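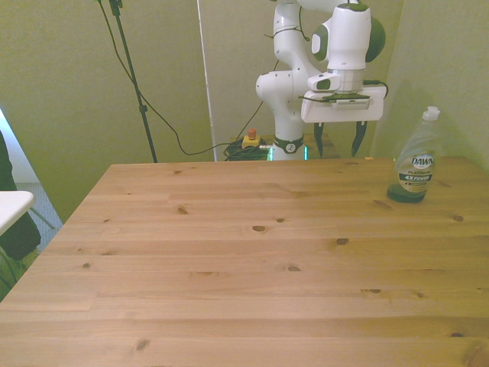
Page 7

4. Demonstration day at Provelcombe

4.1 Purpose

The grant agreement requires one demonstration of the tabletop handling cell to outside parties in each reporting period. The demonstration for this period was held at the Provelcombe workshop. Representatives of Bedton and Sepúlveda attended, together with staff from the Punholm project.

4.2 Arrangement

A single arm was set up behind the pine table used in the earlier trials. It carries a two-finger gripper with a camera module on a plate above the fingers. A second sensor was mounted on a stand at the edge of the table. The emergency stop stayed on the floor side of the table, within reach of the operator, and its position was explained to all visitors before the arm was enabled.

The test object was a clear plastic washing-up liquid bottle, close to empty. Transparent objects were named as a priority in the previous review. They remain the hardest class for the system, as the background shows through the walls and the label gives the only firm edges.

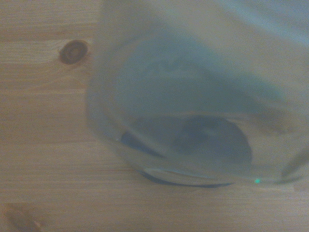
The wrist view was shown to visitors on a separate monitor during the afternoon session. Several asked how a position could be taken from such a view. The present method combines the wrist camera with the fixed views and gives less weight to the wrist camera at short range, where focus is poor. Bedton asked for the weighting to be documented, and a note will be issued with the next report.

4.3 Work shown

Visitors saw the arm approach the bottle, close on it and set it down at a new point on the table. The cycle was repeated with the bottle started from different positions. Between cycles the operator returned the arm to its open position by hand control. Automatic return is written but has not passed its safety check and was not used.

The set of recorded cycles stood at 424 before the demonstration. The target for the period is 728. Cycles run in front of visitors are logged separately and do not count towards it.

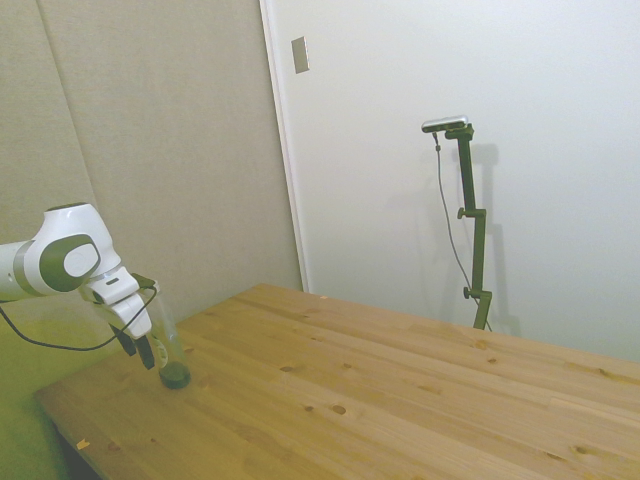

Figure 18. Clear container held upright in the gripper at the table.

4.4 Points raised

Sepúlveda asked whether the table surface affects results. The knots in the pine are sometimes picked up as small objects by the fixed views. A plain mat would remove the fault, but the work plan calls for an unprepared surface, and we propose to keep the table as it is.

Punholm staff asked for access to the recordings. A data agreement is in draft and requires the funder's approval before release.

4.5 Actions before the next report

Complete the safety check on automatic return.
Issue the note on camera weighting to Bedton.
Resume recorded cycles with the transparent set.
Confirm the October date for the second demonstration.

Section submitted July 4, 2020.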